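3. Table Layout and Setting Procedure

The setting task was limited to one place per trial. Each place used a tray, a bowl, a fork and a spoon. Zakhar Mykhailiuk and Inna Yatsenko wrote the layout rule, and Oleksandra Koval checked it against the drawings in Appendix B.

The bowl goes in the left half of the tray. The fork is placed to the right of the bowl and the spoon to the right of the fork, parallel, with handles toward the near edge. The rest of the tray is left clear for a cup, which was dropped from the layout after the first 11 trials.
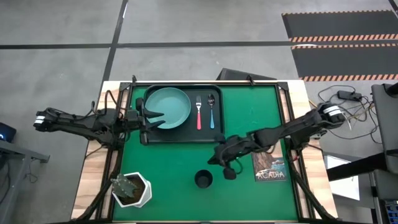 A layout was scored on 6 items, including the order of the utensils, their direction and the side of the tray taken by the bowl. The maximum score was 100. Items outside the tray were not scored. A utensil resting on the tray rim was marked as misplaced, even if its order was correct.

Colored handles made the fork and spoon easier to tell apart in the scoring sheets. Plain steel utensils were used only in the September pilot and are reported separately in Section 5.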